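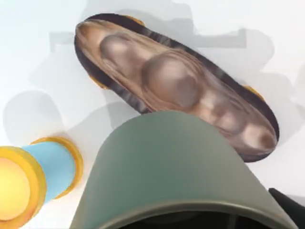

手先の点検表が一枚増えただけで月曜の朝が楽になった、と Darren Mapplebeck は言います。点検表をもう少し短くできないか、とも言われています。こちらは検討中です。

Trarngateについて

株式会社Trarngateは、卓上作業用ロボットセルの立ち上げと保守を行う会社です。アームの据え付け、手先の調整、カメラの位置決め、シミュレーション環境の作成、その後の定期点検と修理を引き受けています。お客様の多くは大学の研究室と、製造業の開発部門です。

このページでは、当社で最も長く動かしているセル「Bradell」の扱い方を紹介します。お客様のセルも、基本的に同じ手順でお預かりしています。

Bradellの構成

Bradellは実機のセルと、それに対応するシミュレーション上のセルの二つで一組です。アーム、手先、机の高さ、カメラの取り付け位置は両方でそろえてあります。実機側で部品を交換したときは、同じ日のうちにシミュレーション側の設定も書き換えます。書き換えが済むまでは、どちらのセルも作業には使いません。

シミュレーション側の机には、サンダル、砂時計、鉢植え、木のトレイといった日用品のモデルを置いています。形の単純な箱や円柱だけで確認していた時期もありましたが、縁の高さや丸みの違いで指の当たり方が変わるため、今の形に改めました。葉のある植物は干渉の確認に向いています。

立ち上げの手順

最初に机の面を決めます。面の高さと傾きを測り、アームの台座を基準に座標を合わせます。次に手先を取り付け、指を開いた状態と閉じた状態で先端の位置を記録します。指先の記録は、左右を別々に残します。片方だけ削れたり曲がったりすることがあり、平均値だけでは見つかりません。

続いてカメラです。手首側のカメラは指と物の接触を見るため、指が視野に入る位置に固定します。全体を見るカメラは、アームが伸びきった姿勢でも机の奥が隠れにくい場所を選びます。位置が決まったら、配線を留める前に一度アームを全範囲で低速に動かし、引っ掛かりを確認します。
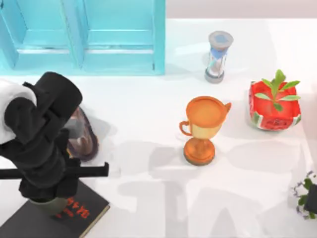 配線を留めたあとも、同じ動作をもう一度行います。留め具の向きを変えただけで手首の回転に負荷がかかった例があり、以後は省略していません。最後に、決まった16の姿勢を順に取らせ、実機とシミュレーションの関節角を突き合わせます。差が許容値を超えた姿勢があれば、原因が分かるまで引き渡しを延ばします。

日常の手入れ

毎朝の点検は、電源を入れる前に行います。指の取り付けねじ、手首のケーブル、台座のボルト、カメラの固定具の順に見ていきます。順番は点検表に書いてあり、担当者が替わっても変えません。点検表の様式はお客様にもお渡ししています。

稼働400時間ごとに手先を外し、内部を清掃してからグリスを入れ替えます。指は清掃のあとで先端の位置を測り直し、立ち上げ時の記録と比べます。摩耗が進んだ指は、左右とも同時に交換します。

シミュレーション側にも点検があります。モデルの差し替えや物理設定の変更をしたときは、物が机にめり込まないか、影の出方がおかしくないか、指が物をすり抜けないかを確認します。この確認は人が画面を見て行っています。自動判定も試しましたが、薄い縁のある物で見落としが残りました。

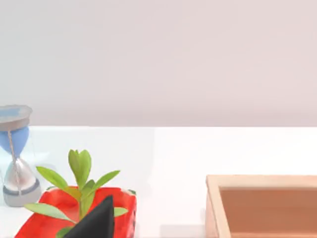

確認の結果は、異常がなくても記録します。Bradellの記録は現在2,198件あり、このうち303件に何らかの処置が書かれています。処置で最も多いのは固定具の締め直しで、次が手首ケーブルの交換です。アーム本体の修理はわずかです。

修理について

故障の連絡を受けたら、まず停止したときの姿勢のまま触らずにおいていただくようお願いしています。姿勢の値と直前の動作記録を送っていただければ、当社のシミュレーション上で同じ姿勢を作り、干渉や過負荷の有無を調べます。部品の手配はその結果を見てから決めます。現地での作業が必要な場合は、交換部品と測定具を持って伺います。

交換後は、立ち上げのときと同じ姿勢の突き合わせを行います。小さな部品でも省きません。作業報告書には、交換前後の測定値と、シミュレーション側で変更した設定の一覧を付けます。

当社の体制

保守は立ち上げを担当した者が引き続き受け持ちます。据え付けた本人が点検に伺うので、配線の経路や机の癖を最初から説明していただく必要はありません。担当が交代するときは、前任者と後任者が一緒に一度点検を行います。

手先の部品加工はAnsari製作所に、測定具の校正はPlikirik計測に依頼しています。シミュレーション用のモデル作成は社内で行っています。

日曜日は休業しています。Bradellの見学は随時受け付けていますが、手先の清掃に当たる日は動作をお見せできません。日程はお問い合わせの際にご相談ください。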